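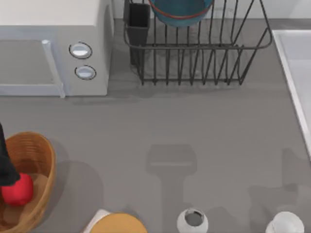 News from the kitchen corner

Hello again from the second floor! If you've walked past our desks lately and wondered why three grown adults are muttering at a pretend countertop, this is my turn to explain what the kitchen group has been up to since the last newsletter.

The short version is that we're collecting demonstrations. Somebody puts on the headset, picks up the two controllers and drives a pair of simulated arms through a kitchen chore, and every joint position and every camera view gets saved as it goes. Do that enough times, with the dishes and groceries shuffled between runs, and you have something a policy can learn from. We call the project Irden (Nanna Eskildsen picked the name and I have stopped arguing about the spelling).

As of Thursday we have 1,057 recorded runs. Of those, 711 made it through review and are in the training set. I know that looks like a painful gap, and it is a bit, but most of the rejects came from our first couple of weeks, when we were all still learning to drive. My own early runs are terrible. I had a habit of closing the gripper before I had stopped moving, so the fruit would shoot off sideways and I'd spend the rest of the run chasing it across the counter. Struan Cowie has kept one of those to show new people. Thanks, Struan.

The fruit chores have gotten much better. Apples are hard in a way I didn't expect, being round and slippery as far as the physics engine is concerned, and when one is sitting in a basket with other food you have to come in steeply and mind the sides. Beril Eren worked out that if you tip the wrist a little before you go down, you get a cleaner pinch. She wrote it up on the wiki under "Baskets" and I'd ask everyone to read it before their next shift, even the old hands. Especially the old hands.

One thing reviewers keep flagging is hesitation. We all do it – you get to the object, you pause to check your grip, you glance over at the other arm, and the recording dutifully keeps all of that. A short pause is fine. A long one teaches the policy to stand there. If you catch yourself parked over the counter for ages, just end the run and start a fresh one. You won't be marked down for it, and Chang-ho Bae would much prefer a short pile of good runs to a tall pile of so-so ones (his words were a little stronger).

The other big piece of work has been the wrist cameras. We used to record only the overhead view, which gives you the microwave, the dish rack, the basket, the sink and so on, and is lovely for knowing where things are. It's not much help once the fingers get down among the dishes. So now we save the close views too, and they take some getting used to. You lose the kitchen completely. When you're working at a bowl, the bowl is pretty much your whole world, just a big curve of teal with a dark rim and a bit of black finger at the bottom. The first time I reviewed one I had to go back to the overhead recording to work out which way was up.

Ezekiel Zamora thinks these views are going to matter more than anything else we collect, and I'm coming around. He trained a small policy on overhead only, then the same thing with the close views added, and gave each one 30 tries at lifting a bowl by its edge. I'll leave the results to his talk in December so I don't steal his thunder, but he was in a very good mood that afternoon.

Shiny surfaces are still a nuisance, mind you. The glaze on the bowls picks up big hazy reflections, and we had a long back-and-forth over whether to turn the gloss down to make life easier. We've decided to leave it on. Real dishes shine, and the folks at Handemberg who'll be testing this on actual arms next year were firm about it.

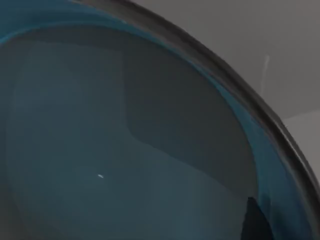

What we need from you

Drivers, mostly! We'd like 10 more people who can give us an hour a week. You don't need any robot experience, and gamers tend to pick it up scarily fast. We start you on the mug chore, then baskets, then bowls and the rack. Sessions are in the Ferreira room, and the sign-up sheet is on the shared calendar under Hevine, the old project name that I keep meaning to change.

We could also use a few more reviewers. It's a sit-down job with coffee. You watch a run, mark where the grasp starts and ends, and say keep or toss. Please write a line about why if you toss one – "dropped apple, second try clumsy" is plenty. Last month we had a whole batch marked just "no," and Beril had to watch them all over again.

Headset wipes are in the drawer under the monitor. Please put the controllers back on the charger when you're done, both of them.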